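Finura Project: Making a Bathroom Corner You Can Take Down Again
Magnus Jardine
2021-04-29

What I set out to do

For my project I wanted a toilet with a proper backdrop behind it, a bit like a shop display, that could go up against any plain wall and come down without leaving a mess. My budget was 500 (I spent nearly all of it, mostly on fabric!) and I gave myself 11 afternoons in April.

The backdrop

I went for black fabric, pinned up along the top and left to hang in folds. I did try to iron it. Then I pinned it, took it down, pinned it again, and the creases came back worse than before, so I gave up on that and got on with the lettering.

The letters are big foam cutouts, "Fast" on top in a curve and "UMI" underneath in a larger size. I mixed the colours on purpose – white, yellow, pink and orange for the top word, then pink, peachy orange and light blue below – and I still love how they look on the black. Cutting the "s" took me a whole afternoon on its own.

The toilet went in front, white against all that black, with the seat lid up and the little round flush button on top of the tank. I left the stickers on the tank where they were.

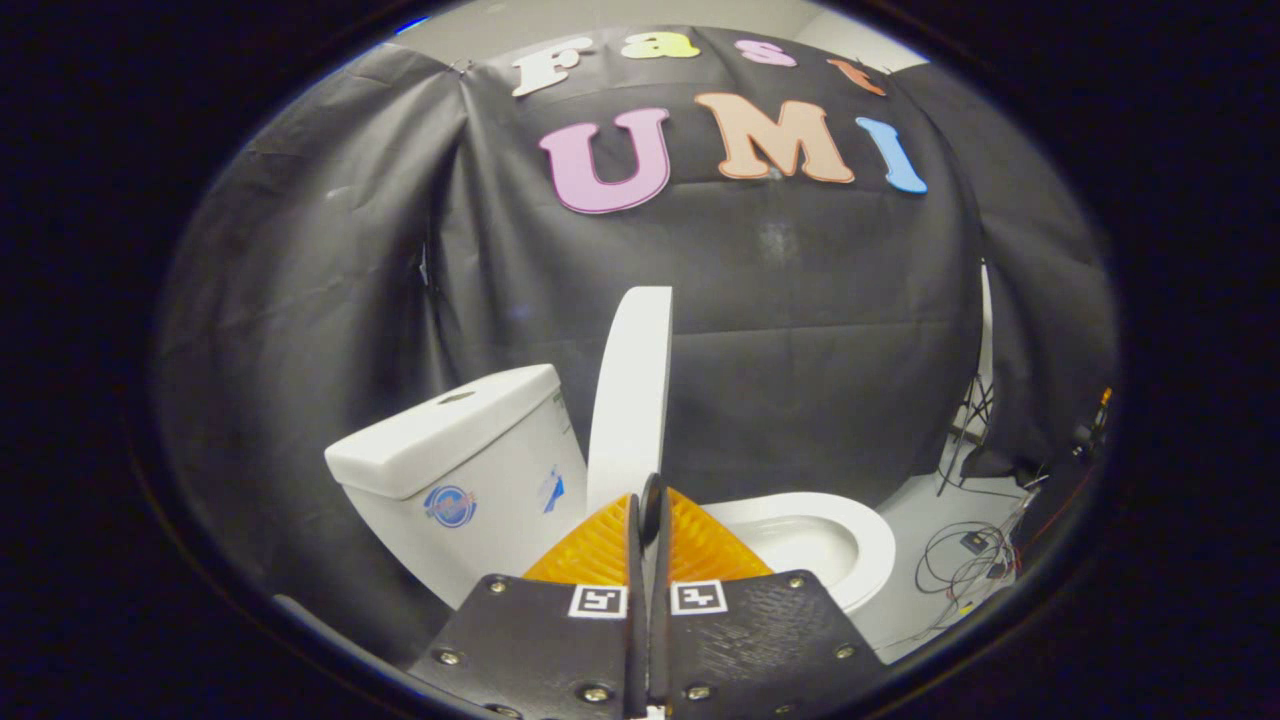

What I'd change

Heavier fabric, definitely, and I'd cut paper templates for every letter before touching the foam. I'd also like to try the same backdrop with a washbasin, if I can borrow one and find somebody to help me carry it.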